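Drivuvo

Drivuvo was a car-sharing and subscription business based in Barkport, best known for having been owned, at one point or another, by almost everyone who had ever met it. It began as the hire arm of the tyre distributor Sokol, passed to the telecoms group Braltel, and was folded into a joint venture between the two that lasted slightly longer than the press conference announcing it.

Origins

Sokol set up the business to make use of small hatchbacks it had accepted in place of unpaid invoices. The cars were parked behind its Barkport warehouse and rented by the day to anyone with a licence and a tolerance for the smell of new rubber. The name Drivuvo was chosen later, after a branding exercise whose cost Sokol declined to publish. The fleet reached 1000 cars at its peak, most of them silver and a fair number of them in the wrong town.

Sale to Braltel

Braltel bought the company on the theory that a car was a telephone with seats. Its plan was to bundle a monthly car subscription with a mobile contract, so that a customer who missed a phone payment would also be unable to start the engine. The bundle went on sale in January and was withdrawn the same month. Complaints centred on the unlocking system, which needed a Braltel signal to open the doors and was therefore least useful in the multi-storey car parks where the cars were kept.

The purchase agreement gave Sokol a right of first refusal should Braltel ever wish to sell. Braltel's management regarded the clause as a courtesy. Sokol's regarded it as the best thing in the document. 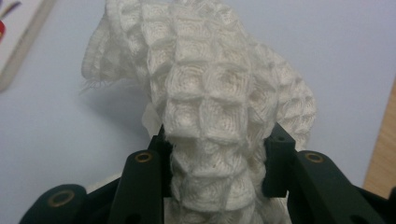

Why did Sokol want the company back?
It wanted the tyre contract. Under Braltel the fleet had been moved to a cheaper supplier, and Drivuvo had been Sokol's largest single customer in the region.

Joint venture

Talks opened quietly and were reported in the local trade press before the second meeting. An agreement was signed on 15/02/2023, giving each parent half the shares and the chair in alternate years. Sokol would look after the vehicles and Braltel the app. Responsibility for the customers was not mentioned until an annex, where it was described as shared.

The venture opened 26 pick-up points, among them one at the ferry terminal which could be reached only by car. A larger fleet of 3000 vehicles was announced but never ordered. The two parents disagreed over whether it should be electric, Sokol pointing out that heavier cars wear their tyres faster and Braltel being slow to grasp that this was an argument in favour.

Decline

Trading was poor from the start. Private buyers in Barkport tended to own a car already, and visitors arriving by train found the taxis closer. The app was redesigned twice, on the second occasion without the button for returning a vehicle, and several hirers kept their cars over a long weekend while the matter was looked into. Braltel wrote down its half of the business and offered it to Sokol, which exercised its right of first refusal by refusing.

The remaining cars were sold at auction. Sokol bought back a number of the hatchbacks it had started with, and is understood to have fitted them with new tyres.

Legacy

The Drivuvo name is still held by Braltel, which has used it for a range of in-car phone chargers. The parking bays at Barkport station keep their painted lettering, and drivers continue to receive penalty notices for using them without a subscription that can no longer be bought.

See also
Car sharing
Vehicle leasing
Right of first refusal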